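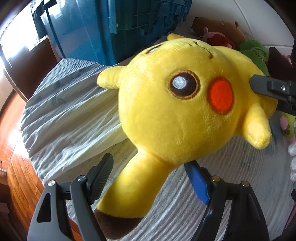

Orton, 8 October 2023

Curach Opens Bedding and Soft Goods Collection Points in Orton

Curach, the household textile recycler, has opened 3 collection points in Orton where residents can drop off used sheets, blankets, pillowcases and stuffed toys free of charge. A fourth site, on the Jallent side of town, is due to open in January.

The sites take clean, dry items in any condition. Cotton sheets and towels with holes or stains are cut and sold as wiping cloths. Items that can be used again are washed and passed on to shelters and family centers in the area. Stuffed toys are sorted by hand, and those that cannot be passed on are opened so the filling and the outer fabric can be handled separately.

Curach ran a trial at its Slaoui Street depot earlier this year. Over the trial period, 385 households took part and 871 bags were collected. Bedding made up the largest share. Stuffed toys were the item residents asked about most, as many thrift stores in the county do not accept them.

Items should be bagged and tied. Residents may bring up to 4 bags per visit. The sites cannot accept mattresses, foam toppers, electric blankets or toys with batteries still inside.

All sites are open Tuesday through Saturday during regular depot hours. No appointment is needed. Residents who need a pickup can ask at the Slaoui Street front desk, where a printed list of accepted items is also available.

About Curach

Curach collects and sorts household textiles for reuse and recycling. The company is based in Orton.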